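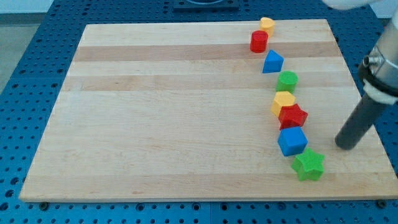

CLOTANTON, January

**Shape blocks** are small solid pieces, most often of plastic or wood, made in basic geometric forms and used in early education. Common forms include the cylinder, the triangular prism, the hexagonal prism and the star. Sets usually repeat a small number of plain colors, such as yellow, red, blue and green, so that the same pieces can be sorted either by color or by outline.

## Form

Most shape blocks are prisms with flat tops. The outline of the top face gives the piece its name in classroom use, and a child can trace it with a finger or draw around it on paper. Half-cylinders and arches are often counted with the prisms, although they are generally set down on a flat side.

## Use

The blocks are laid out on a table, tray or board. A glued maple board gives a pale surface against which strong colors are easy to tell apart. Typical activities are matching, naming and the making of rows. A row may be straight or curved, and the child may be asked to continue it or to find a second piece of the same color.

The Edus handbook, compiled by Marcela Charvát and Shufen Yu, recommends 4 colors for a first set and groups of no more than 6 children at one table. Bořivoj Danko has argued that star shapes should be introduced after the cylinder and the triangle, as their points make them harder to fit into a sorting tray.

## Collections

The Tóth Collection in Clotanton holds 700 individual blocks, cataloged by Svatopluk Kadlec according to outline and then color. Wooden pieces are stored separately from plastic ones. The reading room is open to teachers by appointment.

## See also

- Pattern blocks
- Shape sorter
- Building blocks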